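Home | Articles | Index | Materials and Fibers | Help
Print this page | E-mail this article

Webbing (load straps)
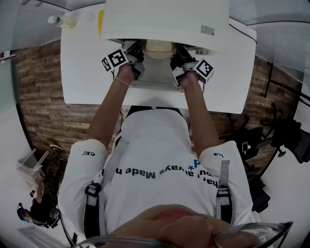
Gray shoulder straps with black plastic buckles and adjusters, worn over a T-shirt.

Webbing is a strong fabric woven as a flat strip or tube and used in place of rope or leather where a load must be spread over a wider surface. It is found in backpacks, harnesses, seat belts, cargo ties and furniture.

Construction

Most webbing is woven on narrow needle looms. The lengthwise (warp) yarns carry nearly all of the load, while the crosswise (weft) yarn holds them in position and sets the width. Flat webbing is a single solid weave. Tubular webbing is woven as a flattened tube – it is more flexible and holds knots better, but is thicker when folded.

Materials

Cotton and flax were the usual fibers before synthetic yarns became common. Nylon stretches under load and absorbs some water, which lowers its strength when wet. Polyester stretches less and resists sunlight better. Polypropylene is light and floats, but has a low melting point and wears quickly against rough edges.

Shoulder straps

Straps worn on the body are normally 30 mm wide or more where they cross the shoulder, often with a padded section. Length is set with a ladder adjuster, in which the strap passes around 2 or more bars and is held by friction. Side-release buckles allow the strap to be opened without changing its length.

The Plomia pattern, first woven at Grumulholm, uses 222 warp ends and a raised center rib. Povilas Žukauskas described it in a survey of narrow fabrics and gave its finished width as 33 mm. A softer version without the rib was later sold under the name Paju.

Wear and inspection

Cuts, fuzzing, stiff spots and faded color are signs of damage. Stitching usually fails before the webbing itself – bar tacks should be checked at each anchor point.

See also: Buckle; Narrow fabric; Farnivell loom

Last revised 28/05/2025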